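**Stapler jams on every third page, what am I doing wrong?**

**vlaxdal** wrote:

Good evening to all. I make small booklets for our choir, folded by hand and stapled at home. The stapler is a long silver one with light blue plastic ends, bought in August. Since I opened a new packet of staples it bites the first sheets well and then it stops.

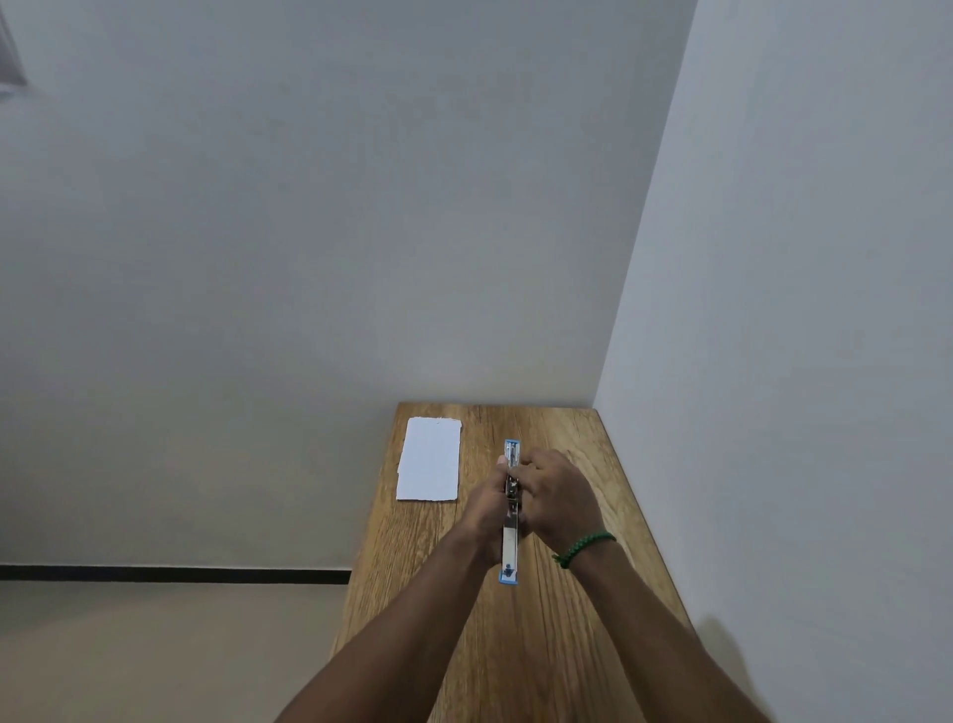
Is it safe to pull the spring part back with the fingers?

Pull it slowly and keep your thumb to the side of the slot, then it will not hurt you.

That is what my brother told me, at least. Still it jams. I have 19 booklets to finish before Sunday.

**Deák_paper** wrote:

Wrong size of staples, I would bet on it. Look under the stapler or in the leaflet for the number. If the staples sit even a little crooked in the channel, they will jam.

**poul_th** wrote:

I don't agree with Deák. Wrong staples would not go in at all, or they would fall around inside. In my experience it is one broken staple stuck at the front. Take a needle and push it out. I did this 3 times last winter with my old Duter.

**vlaxdal** wrote:

Thank you both. I compared the number on the packet with the leaflet and it is the same, so I took everything out and started again at the table with one clean sheet for testing.

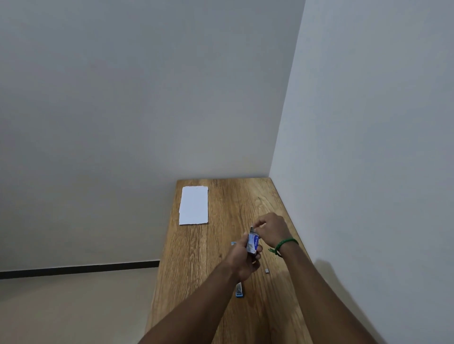
Poul, I tried your needle also. A very small bent piece came out from the front, perhaps half a staple. After this I got 7 good staples in a row, and then a bad one.

**Deák_paper** wrote:

Half a staple, fine, one point to Poul. But how thick is your paper at the fold? A folded flap doubles everything. Count the layers at the place where you staple, not the pages.

**vlaxdal** wrote:

I did not think of this. My fold is soft, because I press it only with the fingers and I turn the lower part up first.

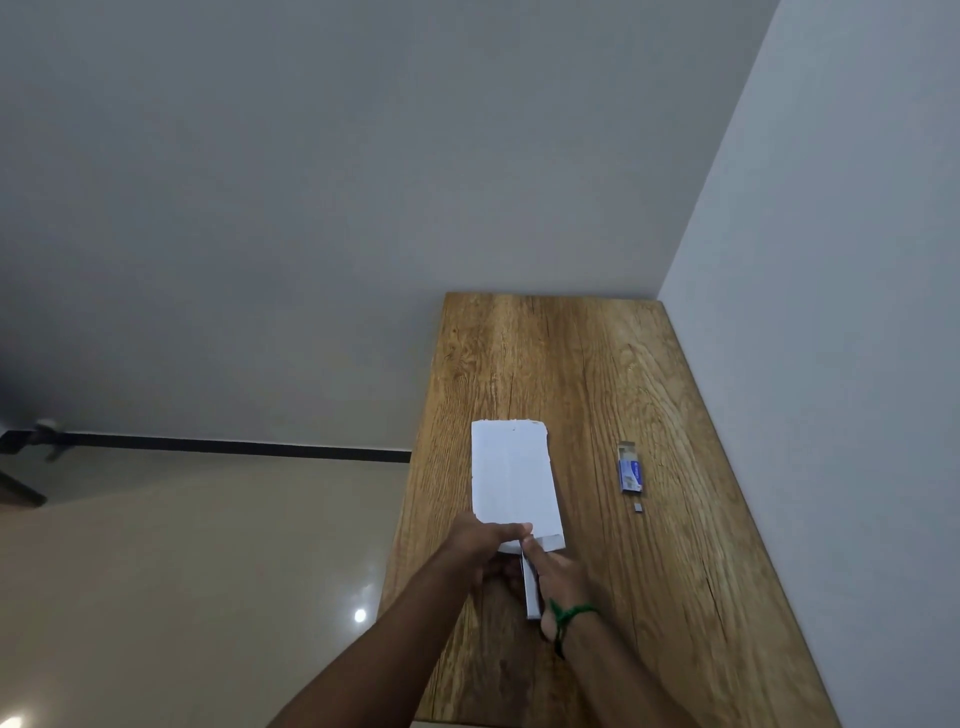
*Pressing the fold, narrow strip at the bottom*

**poul_th** wrote:

Use the back of a spoon on the fold, it becomes much flatter. And staple beside the flap, never through it.

**Deák_paper** wrote:

A spoon makes the paper shiny. I prefer a ruler.

**vlaxdal** wrote:

I will try the ruler first, as I have one in the drawer. Tomorrow I write how many booklets are ready.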